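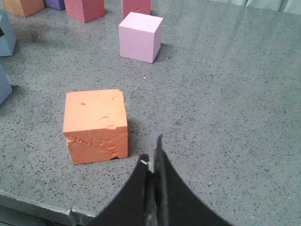
## 3 Material und Methode

### 3.1 Stichprobe

Die Erhebung fand in den Kindertagesstätten der Träger Rurkinar und Votham statt. Einbezogen wurden Kinder, die zum Zeitpunkt der ersten Sitzung das vierte Lebensjahr vollendet hatten und deren Eltern schriftlich zugestimmt hatten. Von den angefragten Familien sagten nicht alle zu; in die Auswertung gingen 211 Kinder ein. Kinder mit diagnostizierter Farbfehlsichtigkeit wurden nicht ausgeschlossen, ihre Daten werden in Abschnitt 4.3 getrennt berichtet.

Die Erstsprache wurde über einen Elternfragebogen erfasst. Für mehrsprachig aufwachsende Kinder galt diejenige Sprache als Erstsprache, die nach Angabe der Eltern zu Hause überwiegend gesprochen wird. Alle Sitzungen wurden auf Deutsch durchgeführt. Nannte ein Kind eine Farbe in einer anderen Sprache, wurde die Antwort wörtlich notiert und später von einer sprachkundigen Person übertragen.

### 3.2 Material

Als Benennungsmaterial dienten einfarbige Schaumstoffwürfel (Abb. 1). Frühere Arbeiten unserer Gruppe verwendeten gedruckte Farbkarten (Dabbas & Butt, im Druck). Bei jüngeren Kindern führte das Kartenformat häufig dazu, dass sie die Karten sammelten oder umdrehten und die Frage nach der Farbe unbeantwortet blieb. Mit greifbaren Gegenständen fiel der Anteil fehlender Antworten in der Voruntersuchung geringer aus.

**Abb. 1:** Schaumstoffwürfel in verschiedenen Farben auf gesprenkelter grauer Tischfläche. Links der Mitte ein lachsfarben-oranger Würfel mit Abnutzungsspuren an der Vorderseite.

Besondere Aufmerksamkeit galt den Farbtönen an den Grenzen zwischen den Grundkategorien. Ein Lachston kann im Deutschen als »orange«, »rosa«, »lachs« oder »hellrot« bezeichnet werden, und auch Erwachsene sind sich darin nicht einig. Für die Kodierung wurde deshalb keine richtige Antwort festgelegt. Maßgeblich war, ob ein Kind denselben Gegenstand in beiden Sitzungen gleich benannte.

### 3.3 Durchführung

Jedes Kind nahm an 2 Sitzungen teil, zwischen denen mindestens eine Woche lag. Die Sitzungen leiteten Rosalie Mayrhofer und Adeel Orakzai. Das Kind saß am Tisch gegenüber der Versuchsleitung und wurde gefragt: »Welche Farbe hat der hier?« Erfolgte keine Antwort, wurde die Frage einmal wiederholt. Rückmeldungen über die Richtigkeit gab es nicht. Antworten wie »schön« oder »wie meine Jacke« wurden als nicht farbbezogen kodiert, sofern das Kind auf Nachfrage keinen Farbnamen ergänzte.

Die Erhebung wurde im April abgeschlossen. Insgesamt liegen 3.486 Einzelantworten vor. Fehlende Werte wurden nicht ersetzt.

### 3.4 Kodierung und Auswertung

Die Antworten wurden von Khurram Rajput nach dem Schema von Huet kodiert, das Grundfarbwörter, Zusammensetzungen (»hellgrün«), Vergleichsbildungen (»wie Gras«) und sonstige Antworten unterscheidet. Zur Prüfung der Übereinstimmung kodierte Jawad Butt 100 zufällig gezogene Antworten ein zweites Mal, ohne die erste Kodierung zu kennen. Abweichungen betrafen vor allem die Abgrenzung von Zusammensetzungen und Vergleichsbildungen, etwa bei »grasgrün«. Solche Fälle wurden einheitlich den Zusammensetzungen zugeordnet.

Die Stabilität der Benennung wurde für jedes Kind als Anteil übereinstimmender Antworten berechnet. Alter und Erstsprache gingen als Prädiktoren in ein gemischtes logistisches Modell ein, Kind und Farbton als zufällige Effekte. Der von Favell vorgeschlagene Index der Kategorienschärfe wurde ergänzend bestimmt.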